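Ticket 2423
Product: Herura map viewer, desktop
Opened by: Ritva Honkanen
Assigned to: Rodrigo Toledo
Status: Closed, workaround in place

Problem as reported
Street names are missing after the update. I open the Karow project, zoom in past level 8, and every label disappears. Zoom out again and they come back. The rest of the office is on the old version and has no trouble. I need printed sheets with names on them.

Reply, Rodrigo Toledo
Thanks for the report. Please send the project file and tell me which label layer is switched on. Also check whether the same thing happens in a new, blank project.

Reply, Ritva Honkanen
File sent. The layer is "Streets, local". A blank project works fine, names show at every level. I turned the layer off and on and restarted twice, no change.

Log, 27/04/2019
Opened the file on a clean install. Same fault, so it is in the project and not on Ritva's machine. The label layer has a scale limit saved in it. The old version ignored that limit and the new one follows it.

Removed the limit. Labels came back at all levels but were drawn on top of each other at the corners. Set the collision distance to 100 and that cleared most of it.

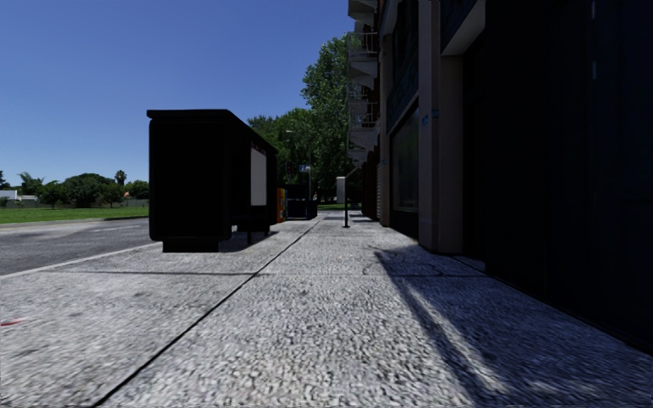 Steps for other users with the same fault
1. Close the project and make a copy of the file.
2. Open the copy, right-click the label layer and choose Properties.
3. Under Visibility, clear the box for "Limit by scale".
4. Under Placement, set the collision distance to 100.
5. Save, then close and reopen the project. The change does not show until you do.

Reply, Ritva Honkanen
Did all five steps. Names are back on screen. On paper two are still missing near the river – is that the same thing?

Reply, Rodrigo Toledo
No, that is the print cache. It stops at 3000 labels per sheet. Empty it under Tools, Cache, Clear, and print again.

Reply, Ritva Honkanen
Cleared it and both names printed. You can close this.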